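How to Speak During Public Comment at a Town Council Meeting

So you've decided to go down to the town hall and tell the Piltley council what you think. Good for you! I was a bundle of nerves my first time (my paper shook so badly I could hardly read it), and I've been back more often than I can remember, so let me walk you through it.

Start with the agenda. The clerk posts it on the town website before each meeting, and you'll want the item number for whatever is bothering you, whether that's parking, the Pillai Road crossing or the library hours. Write the number at the top of your notes.

Next, sign up. There's a sheet by the door, and it opens 25 minutes before the meeting. Print your name clearly, please, and put the item number beside it.

Now write out what you want to say. You get 3 minutes, and they go by faster than you'd think. Say who you are and what street you live on, then ask for what you want in your very first sentence or two. Read it out loud at home with a timer, in the kitchen or wherever you have a bit of room.

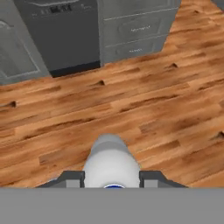 Wood floor and gray kitchen units.

When your name is called, walk up, take a breath and speak to the chair. My neighbor Hanna Malinowski likes to bring printed copies for the members, and I've started doing the same. Hand them to the clerk before you begin.

The council usually won't answer you on the spot, so don't be discouraged! Send a short email the next day, thank them for listening, and ask when the item will come up for a vote.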